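Teaching the club arm to move a pear between two bowls

A beginner's guide from the Prundine Robotics Club, written up by Cormac Costello with plenty of corrections from Qianru Lei

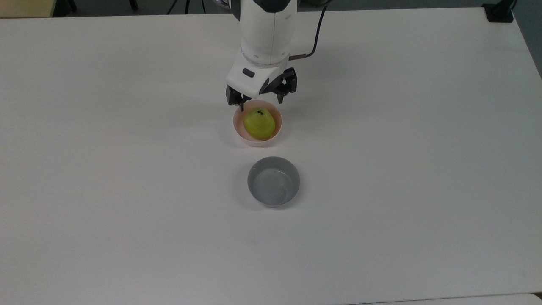
If you've finished the wave-hello exercise and you can jog the arm without flinching, you're ready for the fun one. Pick a piece of fruit out of one bowl, put it in another, go home happy. It sounds tiny. It took our first group most of a term, and they loved it, and I still get a silly grin when a new team lands it for the first time.

You'll be working in pairs. One person drives, the other holds the stop button and reads out the steps. Swap after every five tries.

What you need

The arm, powered up and homed
The two-finger gripper, already fitted (ask Austra Lill if it isn't, please don't bolt it on yourself)
Two bowls of different colours
One pear, firm
The laptop with Fukia open, which is our club's teaching program
Your logbook

Get a firm pear. A ripe one bruises by the third go and then the skin slides about in the fingers. Chenxi Meng's team used a mandarin last July and had a great run with it, but mandarins roll, so leave that for later.

Step 1. Set out the bowls

Put the bowl with the pear in it nearer the arm and the empty one in front of it, with a hand's width or so of clear table between the two. Use the bigger bowl for the empty one. You want a generous target on your first day!

Lay the pear on its side. Standing up, it wobbles the moment a finger brushes it.

Step 2. Save a home pose

Jog the arm up until the gripper is well clear of both rims, then save the pose as HOME. Every move you teach will start and finish there. Write the joint values in your logbook too, all 6 of them. Fukia does keep them, but we've had a laptop die halfway through a session and the pair with the tidy logbook were running again before the others had found a charger.

Step 3. Find the approach pose

Bring the gripper down over the pear with the fingers open wide. Go slowly, speed set to 5 per cent. You are looking for three things:

The fingers sit either side of the fattest part of the pear
Neither finger is pressing on the rim of the bowl
The cable has slack and isn't pulling at the wrist

The rim is where almost everybody gets stuck. A small bowl with a big pear in it leaves very little room for a fingertip, and if you come in off-centre, one finger goes down inside the rim while the other is left hanging out in space. Back up, shift sideways a touch, try again. If you still can't find room, turn the wrist so the fingers close across the narrow side of the fruit.

When you like it, save it as APPROACH.

Step 4. Teach the grip

From APPROACH, lower straight down, 14 mm to start with, and save that as GRIP. Now close the fingers with the force slider near the bottom. Florin Rusu's rule is to close until the pear moves, then add one notch. I've never found a better one.

Lift by hand-jogging before you automate anything. If the pear comes up and hangs there, brilliant. If it slips, lower a little more before you reach for extra force – squeezing harder on the top curve just squirts it out.

Step 5. Teach the drop

Go back to HOME, travel across to the second bowl, and lower until the pear is just above the bottom. Save it as DROP. Open the fingers slowly, then raise straight up before moving sideways, or you'll drag the bowl along with you.

Step 6. Run it

String the poses together in this order: HOME, APPROACH, GRIP, close, APPROACH, HOME, DROP, open, HOME. Run the whole thing at low speed with your partner's thumb on the stop. Once you get a clean one, run it again without touching anything. Then nudge the bowl by a finger's width and see what happens. (It misses. The arm only knows the poses you gave it, and it's a great lead-in to the vision unit.)

Logging your tries

Write down every attempt, misses included. Result, what you changed, who was driving. The club log is up to 3,290 attempts across all the fruit exercises now, and the pages full of misses are the ones new teams go back and read.

When you're done, park at HOME, power down, and put the pear in the fridge tub marked ROBOT FRUIT.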